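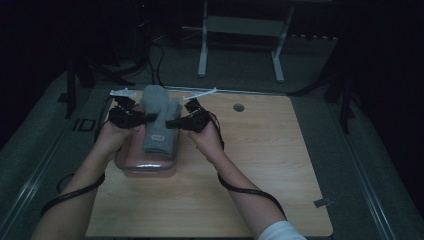 Gray mitten on the table.

Thread: Afterthought thumb or gusset? (colorwork-free mitten talk)

hafthor_laxdal
Starting my September mittens and I want to hear from everybody, because I've fallen completely in love with the gusset thumb and I'd like company! Plain gray wool, 28 stitches per needle on the palm side, a proper triangular gusset growing out from the wrist. It fits like it was poured on. I knitted afterthought thumbs for years and my hand always felt pinched across the base when I grabbed a shovel or a steering wheel.

ketill_b
Afterthought thumb forever, sorry. You knit a tube, you put in a bit of waste yarn, you keep going. I can do it on the bus. With a gusset I have to keep track of increases and I lose my place every single time.

hafthor_laxdal
Put a marker on each side and increase every third round. That's all there is to it! By the second mitten you can feel where you are.

Kasun W
I'm with Ketill on ease, but the pinching is real. What fixed it for me was moving the waste yarn in toward the palm by 2 stitches – most patterns put it right at the edge and then the whole mitten twists when you bend your thumb. Also pick up an extra stitch in each corner and knit it together on the next round, so you don't get those ugly holes.

asdis_th
Oh the corner holes!! I just sew them up with the tail and move on with my life.

Can I ask about yarn? I have 400 grams of Haltura in charcoal and I'm wondering if it's too soft for mittens. It feels wonderful but I've only made a hat out of it.

ketill_b
Too soft. It'll be fuzzy by the new year and through at the thumb by spring.

hafthor_laxdal
Disagree! Mine are on their third winter. Go down a needle size, two if you knit loose, and make the fabric dense. It should feel almost stiff coming off the needles. Then wash them warm, rub them a bit between your hands and they tighten up beautifully.

ketill_b
Third winter of what, walking to the car? I split wood in mine.

hafthor_laxdal
Fair, I have a desk job :)

Troels D
Popping in to say you can hold a strand of sock yarn along with it at the thumb and fingertips. Anything with nylon in it. I've done that on 4 pairs now and the tips have outlasted the cuffs. The color match doesn't have to be perfect, a darker gray looks great.

asdis_th
Troels, that's a lovely idea, and I've got leftovers in the right shade. Do you carry it around the whole hand or only on the palm?

Troels D
Whole round. Tried palm only once and spent the evening untangling.

Kasun W
One more vote for a long cuff while we're at it. Twist the rib (knit through the back loop) and it stays snug under a coat sleeve. I go until I'm bored and then do another inch.

asdis_th
Cast on last night, twisted rib, smaller needles. Going to try one of each thumb and see which hand complains first!

ketill_b
The gusset hand. Use a lifeline before you start the increases.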